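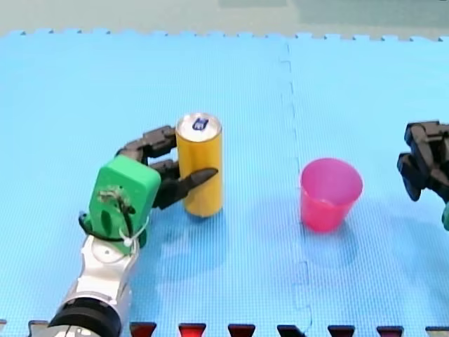 *Left hand round the tall can, pink cup over on the other tile.*

# Workshop tips: keeping a two-armed bench in good order

Tue 2 July

When we first set up the bench at Dremcombe we spent weeks fretting over the software and hardly a morning on the mat, the cups, the cable ties and all the other bits you could buy on the way home. I'd like to spare you some of that! These are the household sort of tips, gathered while we were running the Gakier study, and most of them would do just as well for anyone with a pair of arms and a drinks can.

## A bit about the study first

Gakier asks a small question. If you teach two arms to deal with a can and a cup by guiding them through it over and over, how much of the trouble later on comes from the teaching and how much comes from an untidy bench? We kept the learning side exactly as it was and looked only at the bench.

In November we ran 469 attempts with the bench as we'd always kept it, and 101 of them failed. Going back through the recordings, we put 34 of those failures down to plain housekeeping: a mat that had crept, a snagged cable, a sticky can, a cup put down in a place it had never been during the teaching. Then we brought in the habits below and ran the same number again. The housekeeping failures came down to 13. The other kind hardly budged, I'm sorry to say, so please don't expect a tidy bench to mend a poor grasp.

Sorting the failures is a judgement, of course. Two of us did it separately, and where we disagreed we left the attempt out of the housekeeping pile, which probably makes that pile a little smaller than it should be.

## The mat

Interlocking foam tiles are lovely stuff. They're kind to fingers (the robot's and yours), they deaden the noise when something goes over, and you can lift one out and wash it in the sink. Push the joins together from the middle outwards, leaning on them with the heel of your hand, then run a fingertip along the whole seam. If you can feel a ridge, a can will find it.

Wipe the mat at the end of the day with a barely damp cloth and a drop of washing-up liquid. Leave it overnight. We once wiped ours down just before starting and had a whole morning of cups skating about – good fun to watch, no use for the results.

Choose a plain colour that your objects don't share, and then stay with it. If you do swap a tile halfway through a study, write down the day you did it.

## Cans and cups

Keep three or four of the same can and use them in turn, so that the dents are shared out. Rinse them and dry them properly before they go back in the box. A can with old fizzy drink on the side will cling to a rubbery fingertip just long enough to tip over when the hand lets go, and you'll spend the afternoon blaming the grip settings as we did.

Decide early whether your cans are to be full or empty, and mark the box. I know that sounds too simple to need saying, but a full one and an empty one look just the same on the shelf and behave like two different animals.

For cups, cheap plastic picnic ones are fine, and they bounce. Bear in mind that see-through plastic can be awkward for a camera, particularly under a bright lamp, so try yours under the light you mean to work in before you buy the whole packet.

## Putting things back the same way

We use what we call the Sendach method, after the sheet it was first printed on. You draw up a list of starting spots before the session, shuffle it, and work down it without skipping. The person resetting the bench reads the next line, places the can and then the cup, and takes both hands well clear before saying "ready". It feels fussy for the first hour. After that it's rather soothing, like laying a table.

Left to ourselves we all drift towards a favourite spot. Mine is a little left of the middle, and before we had the list my teaching runs were nearly all there, so the arms became terribly good at my favourite spot and rather hopeless elsewhere.

## Cables and ties

- Move each arm slowly to its furthest reach before you tighten anything.
- Leave a little slack at each joint and snip the tails of the zip ties flush. A cut tail is sharp, so run a nail file over it.
- Tug every tie gently on a Monday. Replace any that slide.
- Cut the power before your hands go anywhere near the joints, even for a quick tug. 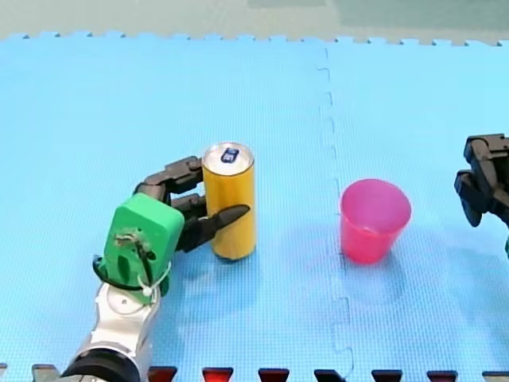

**How often should the fingertips be cleaned?**

Once a day is enough on a dry bench, using a lint-free cloth and plain water, with time to dry before the next run.

## Writing it down

Our log is a school exercise book on a string. Each attempt gets a line with the spot number, whether it worked, and a few words if it didn't. We tried a spreadsheet (the Laizer template, which is very thorough) and people simply stopped adding the few words, and it was the few words that let us sort the failures afterwards. You may be better disciplined than we are, in which case do use the spreadsheet.

Write your note before you pick up the fallen object. "Can rolled off to the right, cup not touched" is worth far more than "dropped it again", and I say so as the author of a good many lines reading "dropped it again".

## Odds and ends

Draw the blinds or do without the window altogether, as moving sunlight gave us different shadows before and after lunch. Keep tea on another table. Have a spare mat tile in the cupboard, from the same pack if you can manage it, and store it flat with nothing heavy on top.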